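Rinsing your pulses, and other kitchen chatter

I've been cooking from dried beans since August and I'm hooked! A 300 g bag does us two suppers and a lunch, and the colander hardly gets back in the cupboard.

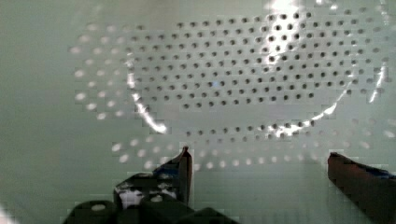 Etelka Kelemen wrote in to say she never soaks red lentils at all, just rinses them until the water stops looking cloudy, and could I please stop telling people to leave them overnight. Fair enough, Etelka — I've been doing it out of habit (my mum soaked everything, even the split peas) and I'll skip it from now on.

Chickpeas are another matter. Mine get a full night in the big pan with plenty of water, then a good rinse before they go on to simmer. I got my last lot from the market in Clamby, where they weigh them out into paper bags, and they cooked up lovely and creamy. If you've got a decent dhal recipe, do send it over, the more garlic the better!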